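Testum: recordings of student presentations with listener ratings

Version 2

Testum is a set of short spoken presentations by university students, with ratings from people who listened to them. It was put together at Bavinia for a final-year course in speech and enterprise, and it has since been used by two student start-ups to test feedback tools for public speaking. The files are in English. Most speakers gave more than one talk.

What is in the folder

audio/ holds the talks, one WAV file each, mono, 16 kHz.
transcripts/ holds a plain text file for each talk, with the same name as the audio file.
ratings.csv has one row per rating.
speakers.csv has one row per speaker.
splits/ has the lists for training and testing.
docs/ has the rating sheet, the consent form and the notes for listeners.

There are 400 talks and 3000 ratings. Talks were cut to start at the first word and end at the last, so the applause and the shuffling of chairs are gone. Coughs and long pauses are left in.

How the talks were collected

Students signed up through the course page. Each was given a topic the evening before and asked to speak without reading from a script. Notes on a card were allowed. Topics were everyday ones: a product you would change, a job you have had, why a local business should open longer, how you would sell something to a person who does not want it. The full list is in docs/topics.txt.

Jayanthi Joseph ran the sessions and checked the recordings. Talks with a broken microphone signal were dropped. Where a speaker stopped and started again, both attempts were kept in the same file and the restart is marked in the transcript as [restart].

The topic list includes a group of pitches for small retail ideas, with file names starting RT. Speakers with an RT topic had a minute longer than the others.
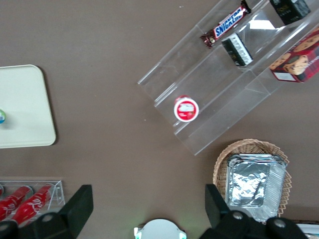

Snacks on a clear tiered display stand, with a Snickers bar on one of the steps.

Columns in ratings.csv

talk_id: matches the audio file name
listener_id: a number, the same across the whole file
pace: 1 (much too slow) to 5 (much too fast), with 3 as about right
clarity: 1 to 5, higher is better
confidence: 1 to 5, higher is better
filler: the listener's impression of how often the speaker said "um", "like" and so on, 1 to 5, higher means more often
comment: free text, often blank

Note that pace is not a better-or-worse scale. An average of 3 can mean that all listeners were happy, or that half found the talk slow and half found it fast. Look at the spread before using the average.

Listeners heard audio only. They were asked to rate the delivery and leave the content alone, but the comments show that some did not. Vimala Amin went through the comments and removed names and anything that pointed to a particular student. Spelling was not corrected.

Splits

The split is by speaker, so no one in the test list is also in the training list. Version 1 was split by talk. Scores from version 1 are too high and should not be compared with scores from this one.

Known problems

The confidence ratings agree less well than the others. Quiet speakers tend to get low marks even when the comments are kind.

Speakers with accents that listeners did not know well were marked lower on clarity. Please do not use these scores to grade real students or to choose between people applying for a job.

The room had a fan that could not be turned off. It can be heard under most talks recorded in March.

Transcripts were made with the Shetty tool and corrected by hand. Filler words were put back in during correction, though a few short ones will have been missed.

Use

Free for teaching and research. The Rollora team has separate permission to use the audio in its coaching app, and other companies should ask first. A speaker can withdraw at any time, in which case the talk is taken out of the next version and users are asked to delete their copies.

Questions and corrections go to Jayanthi Joseph through the course office. Please give the talk_id.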